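Predmont parking dashboard, worth it?

kerbside_kel
Jan 9, 2024
We run 12 pay machines at Plaston and the sales rep says the live view shows every fault as it happens. I'll believe that when I see it. Anyone using it?

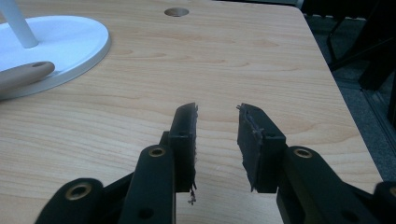
Wood grain and the round hole near the top

bollard
We've had it since April. Two machines sat dead all weekend and the dashboard showed green. The reports are pretty, I'll give them that.

kerbside_kel
So what are we paying $630 for?

lot_rat
Bit harsh. Ours picks up coin jams fine. Sounds like your modems.

bollard
Modems were tested. Try again.
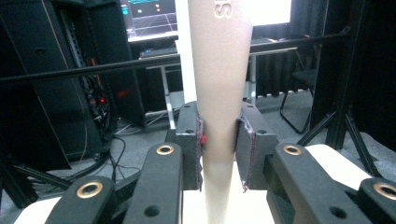
tollgate replied that Říha does the same job with fewer colours on the screen, and that its fault alerts go out by text.

kerbside_kel
Every vendor promises texts. Prellov promised us texts and we got 8 in a year, all for low paper.
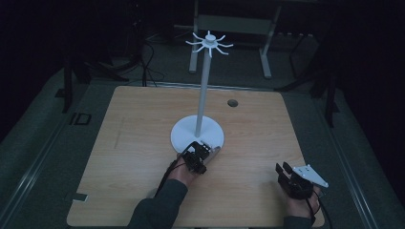
lot_rat
Does the trial include the fault log?

bollard
Only the summary. You have to ask for the full log in writing, and I'd get that before signing anything.

kerbside_kel
Asked. No reply yet.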